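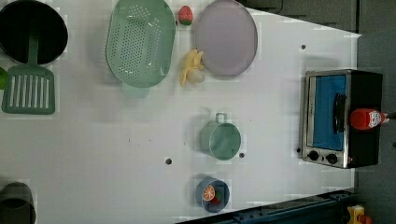
To: Landis Tenants' Association, general list
From: Office of the Secretary
Date: 21 December 2019
Re: Shared kitchen, second floor, revised booking terms

Dear members,

The Office has received several replies to the notice on the shared kitchen. The message quoted below raises most of the points found in the others, and the reply is therefore sent to the full list.

> On the new booking terms, Hsiu-ying Hsu wrote:
>
> I have read the notice twice and remain unsure on three matters. First, does the two-hour limit include cleaning? Those of us who cook for the Wu Room suppers have always been given the time afterward without charge. Second, the notice says that cookware "may be removed" if left out. Removed to where, and for how long? Third, I would ask that the deposit be dropped for groups that have used the kitchen for more than a year. We have never had a claim made against us.
>
> I would also like it noted that the left rear burner has been slow to light since the fall.

The Office replies as follows.

**Time limit.** A booking is for 2 hours, and cleaning is included. Groups preparing the Wu Room suppers may reserve a second period directly after the first at no charge, provided that both are entered in the Rollora calendar at the time of booking. A second period may not be added on the day.

**Cookware.** Items left on the counters or in the sink will be placed in the storage closet, Room 1029, and held through the end of the following month. The closet is opened on request at the front desk. Items bearing a name or unit number will be returned to the owner where possible. The shared pans, strainers and serving tools are to go back on the open shelves and should not be stored in private cabinets.

**Deposit.** The deposit will stay in place for all groups. The Office does not have the authority to waive it, as the amount is fixed by the lease with Fadora Property Services. Members who wish to see this changed may submit a motion in writing before the annual meeting.

**Burner.** The fault has been entered as work order 2431. Please quote this number in any further message about the stove. Until the repair is made, members are asked to use the front burners and to leave the left rear control in the off position.

Two members also asked about the freezer. Its contents will be discarded when the unit is defrosted at the end of December, and anything of value should be taken home before then. Labels do not exempt an item.

The revised terms apply to all bookings made after the date of this message. Bookings already confirmed will be honored under the earlier terms.

Replies should be sent to the Office and not to the list.

Office of the Secretary
Landis Tenants' Association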